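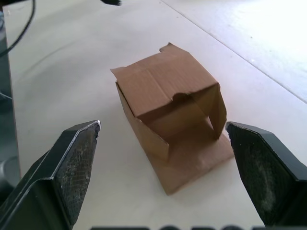 Ga-eun Ha wrote to ask whether small boxes are worth keeping once the flaps have gone soft, and could I please do a page on it. Yes, and yes! I've been saving packaging since February (the shelf at Maeng is groaning) and I still can't toss a little cardboard cube with a finger notch in the flap. Mine end up holding stamps, string, seed packets, you name it.

Paper bags are my other weakness, and those at least store flat.

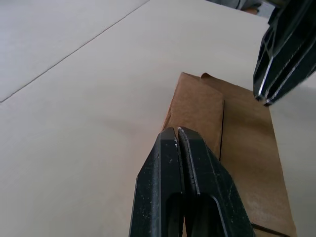 Brown kraft bag, one corner curling up.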